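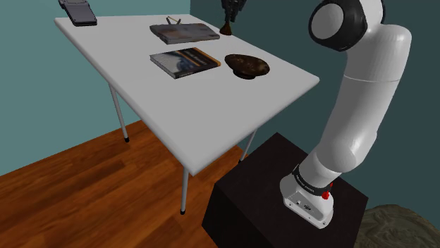
I'd been going back and forth on the Milell simulator license for months, and 2022-05-15 is when I finally paid the $932 (the add-on scene pack took it to $963, grr). We're a tiny shop and I needed to plan an arm cell before spending real money on one! So I built a rough layout with the white arm on a black pedestal, close to the right side of a table, and dropped in whatever the library had, a couple of books, a brown bowl. Dragging stuff around is lovely. I moved that pedestal a dozen times in one evening and each time saw right away what the arm could get to.

The budget sheet is the weak part. It wanted 3 quotes before it would total anything, and the floor mounting line was stuck at $300 whatever I typed. Solveig Grønli at Skorndale sent me her own spreadsheet and I use that now.

Would I buy it again? Yep, for the layout side. I looked at Gondent too, but the trial wouldn't open on my laptop. My renewal comes up in September and I'll skip the scene pack.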